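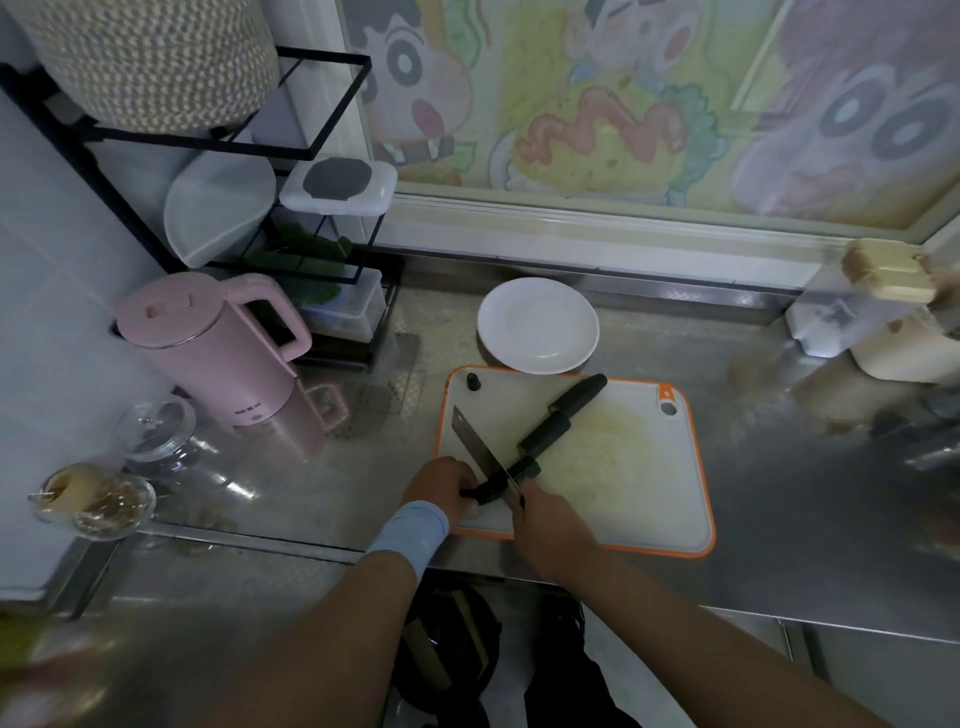

Knife, cleaver and board at the open day kitchen

Lists > Godham Robotics > Open Day

Hello all,

Felicidad, you asked about the visit to Zaltidmont, so I'll try to answer without going on too long (no promises!).

Felicidad Calimlim wrote:
> Was the kitchen part worth the drive from Rusthorpe? I mostly want to see
> how they teach the arms to cut things.

Oh, it was – we stayed far longer than we meant to! They have a person do the chopping first, 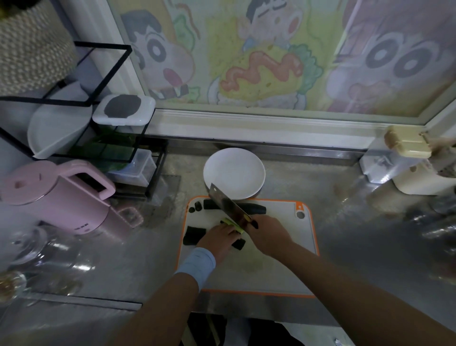
and the recordings go to the two arms in room 302, which were slicing soft foam for us that afternoon. I could have watched all day. The next open day is in June, with 24 places, so do write to Lacson soon.

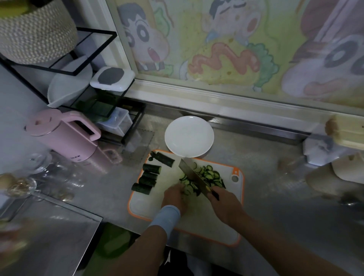
Cucumber, cut by hand

Warmly,
Virgilio Evangelista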